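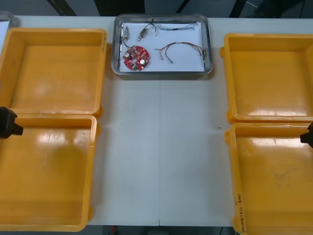 흰색 작업대 위에 놓인 노란색 플라스틱 트레이와 스테인리스 트레이.

브래튼, 사업장별 하위번호 제도 10월 시행… 기존 지점도 전환 신고 대상

브래튼 지방세무국이 복수 사업장을 둔 사업자에게 사업장별 하위번호를 부여하는 제도를 10월부터 시행한다. 사업자 단위로 부여된 기존 등록번호는 그대로 유지되며, 그 뒤에 사업장을 구분하는 네 자리 번호가 붙는다. 본점만 운영하는 사업자는 별도 신고 없이 본점용 하위번호를 자동으로 부여받는다.

적용 대상은 브래튼 관내에 사업장을 2곳 이상 둔 법인과 개인사업자다. 판매장, 제조장, 상시 인력이 근무하는 사무소가 사업장에 해당한다. 물품 보관만을 목적으로 하는 창고는 원칙적으로 제외되지만, 창고에서 출고와 동시에 대금 청구가 이루어지는 경우에는 사업장으로 본다. 임시 판매시설은 종전과 같이 단기 영업신고로 처리한다.

지금까지 브래튼에서는 지점을 추가로 열 때 본점 등록사항에 주소를 덧붙이는 방식을 써 왔다. 매출세 신고서에는 사업자 전체의 합계액만 기재했고, 사업장별 내역은 세무국이 요청할 때만 제출했다. 세무국은 이 방식으로는 지점 폐쇄나 이전이 등록부에 제때 반영되지 않고, 같은 주소에 여러 사업자가 등록된 경우 신고 내역을 대조하기 어렵다고 설명했다.

등록관리과의 젭투 카리우키(Jeptoo Kariuki) 과장은 "등록번호를 새로 발급하는 제도로 이해하는 사업자가 많은데, 기존 번호의 효력에는 변동이 없다"며 "세금계산서와 계약서에 적힌 번호를 바꿀 필요도 없다"고 말했다. 하위번호는 세무국에 제출하는 신고서와 신청서에만 기재하며, 거래 상대방에게 발급하는 서류에는 적을 의무가 없다.

기존 사업자의 전환 신고 기한은 시행일부터 60일이다. 기간 계산에는 공휴일이 포함되며, 마지막 날이 휴무일이면 다음 업무일까지 접수한다. 기한 안에 신고하지 않은 지점은 등록부에서 '미확인' 상태로 바뀐다. 미확인 상태가 되더라도 영업 자격이 정지되지는 않지만, 해당 지점 명의의 재판매용 면세확인서 발급과 환급 신청이 보류된다. 보류 기간에 발생한 환급금에는 가산이자가 붙지 않는다.

시행일 이후 새로 여는 지점은 영업 개시 전에 하위번호를 신청해야 한다. 신청이 접수되면 임시번호가 즉시 발급되고, 주소와 용도 확인이 끝나면 같은 번호가 정식번호로 전환된다. 확인 과정에서 용도가 실제와 다른 것으로 나타나면 세무국은 보완을 요구하며, 보완이 완료될 때까지 임시번호로 신고할 수 있다.

전환 신고에 필요한 서류는 네 가지다. 사업장 현황표, 사업장의 점유 권원을 증명하는 서류, 업종별 영업허가 사본, 신고 책임자 지정서를 제출해야 한다. 점유 권원 서류로는 임대차계약서나 소유권 증명서가 인정되며, 전대차의 경우 원임대인의 동의서를 함께 내야 한다. 허가가 필요 없는 업종은 영업허가 사본 대신 현황표의 비허가 업종란에 표시한다. 신고 책임자는 사업장마다 따로 둘 수도 있고 한 사람이 전체를 맡을 수도 있다.

접수는 전자신고 시스템 푸몬(Fumon)과 세무국 민원창구에서 한다. 푸몬에서는 기존에 등록된 주소 목록이 현황표에 미리 채워져 나오며, 사업자는 각 주소의 운영 여부와 용도를 확인한 뒤 전자서명을 하면 된다. 이미 폐쇄한 지점이 목록에 남아 있으면 삭제하지 말고 폐쇄일을 입력해야 한다. 목록에서 삭제할 경우 해당 지점의 과거 신고분과 연결이 끊겨 정정 신고가 필요해진다.

푸몬 운영을 담당하는 오타카르 티히(Otakar Tichý)는 사업장이 많은 법인을 위해 일괄 등록 양식을 제공한다고 밝혔다. 양식은 표 형식의 파일로, 행마다 사업장 하나를 기재한다. 주소는 도로명, 건물번호, 층과 호수를 각각 다른 칸에 적어야 하며, 한 칸에 이어서 적으면 검증 단계에서 반려된다. 반려된 행만 수정해 다시 올릴 수 있고, 검증을 통과한 행은 재제출하지 않아도 된다. 시스템 전환 작업으로 시행 직전 토요일에는 푸몬의 신규 접수가 중단되며, 조회와 납부 기능은 그대로 운영된다.

매출세 신고 방식도 일부 바뀐다. 합계 신고는 유지되나, 신고서 뒤에 사업장별 과세표준 명세를 첨부해야 한다. 온라인 판매처럼 특정 사업장에 귀속시키기 어려운 매출은 주문을 처리한 사업장에 배분하고, 처리 사업장을 특정할 수 없으면 본점 매출로 기재한다. 사업장 간 재고 이동은 매출로 보지 않지만, 이동 수량과 일자를 기록한 내부 전표를 보관해야 한다. 명세의 합계가 신고서 본표의 금액과 일치하지 않으면 전자신고가 접수되지 않는다.

세율과 납부기한은 바뀌지 않는다. 납부도 종전처럼 사업자 단위로 한 번에 하며, 사업장별로 나누어 낼 수 없다. 분기별 신고 사업자는 한 해 4회의 신고마다 명세를 첨부하고, 연간 신고가 허용된 소규모 사업자는 연간 신고서에 한 번만 첨부한다.

인접한 플룰타마흐(Flultamach)에 본점을 두고 브래튼에 지점만 둔 사업자는 따로 확인할 사항이 있다. 이 경우 브래튼 관내 지점이 한 곳뿐이라도 전환 신고를 해야 한다. 관외 본점에는 하위번호가 부여되지 않으며, 관내 지점 가운데 하나를 대표 사업장으로 지정해야 한다. 대표 사업장은 세무국의 통지서를 수령하는 주소로 쓰이고, 장부 보관 장소와 일치할 필요는 없다. 플룰타마흐에서 이미 받은 등록번호는 브래튼의 하위번호를 대신할 수 없다.

회계법인 시메크(Šimek)의 유라이 치에르니(Juraj Čierny) 세무사는 공동 사용 공간을 쓰는 사업자의 서류 준비가 가장 까다로울 것으로 내다봤다. 그는 "공유사무실 이용계약서에는 호수나 점유 면적이 적혀 있지 않은 경우가 많다"며 "세무국 기준으로는 이용계약서만으로 점유 권원이 인정되지 않으므로 운영자에게서 사용 위치 확인서를 받아 두어야 한다"고 말했다. 같은 법인의 조피에 후데츠(Žofie Hudec)는 급여 신고에 쓰는 사업장 구분과 이번 하위번호의 구분이 서로 다를 수 있다고 지적했다. 급여 신고에서는 창고도 근무지로 등록할 수 있으나 매출세 등록에서는 사업장으로 인정되지 않을 수 있어 두 목록을 그대로 옮겨 쓰면 안 된다는 설명이다.

소매업계에서는 명세 작성 부담을 우려하는 의견이 나왔다. 브래튼에서 주방용품 매장을 운영하는 앨비 피리히(Alby Pirihi)는 매장별 판매 기록은 이미 있으나 반품이 다른 매장에서 처리되는 일이 잦다며 귀속 기준을 더 분명히 해 달라고 요청했다. 세무국은 반품액을 원래 판매한 사업장의 과세표준에서 차감하는 것이 원칙이고, 원판매 사업장을 확인할 수 없을 때는 반품을 접수한 사업장에서 차감할 수 있다고 답했다. 어느 방식을 택하든 같은 과세기간 안에서는 일관되게 적용해야 한다.

등록사항이 바뀐 경우의 변경 신고 절차도 사업장 단위로 정리됐다. 상호나 대표자 변경은 본점에서 한 번 신고하면 모든 하위번호에 반영된다. 주소 이전은 해당 사업장에 대해서만 신고하며, 브래튼 관내 이전이면 하위번호가 유지된다. 관외로 이전하면 하위번호는 폐지되고, 나중에 관내로 돌아오더라도 새 번호를 받아야 한다. 사업 전체를 양도할 때 양수인은 하위번호를 승계하지 않고 자기 등록번호 아래에서 새로 신청한다.

전환 신고 수수료는 없다. 세무국은 현황표 작성 요령과 일괄 등록 양식을 푸몬 자료실에 게시했으며, 창구 접수를 원하는 사업자는 서류 원본과 사본을 함께 지참해야 한다. 대리인이 접수할 때는 위임장과 대리인의 신분증명서가 추가로 필요하다.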